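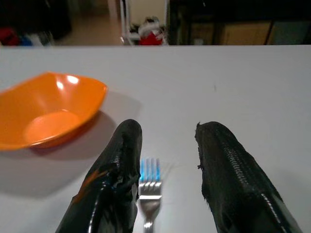 Home | News | Recipes | Get Involved | Contact

Filed under: Around the Table

Setting the table is the part of our monthly supper I look forward to most, and I know a few of you feel the same way, judging by how early you turn up! A plain white tabletop, a good metal fork at every place, and then whatever color we can find in the cupboard. The orange bowls are back out for January and I am so glad of it. They do cheer up a gray afternoon, and soup looks better in orange, or I think so anyway.

Bart Kuipers has been through the silverware drawers at Bakby Hall and tells me we now own 133 forks, but only 20 soup spoons (where do they go?). If you took a dish home after the last supper and found one of ours riding along in it, please drop it in the tray by the kitchen door. Knives are fine.

For anyone new to setting up: forks on the left, bowl in the middle, napkin wherever it will stay put. We start laying out at 4:30 and there is usually coffee on by then. Bart is making his leek and potato soup again, the big pot, and could use a couple of people to peel.

Bread sign-up is on the clipboard in the hall.

We use cookies to remember your preferences. Accept | Learn more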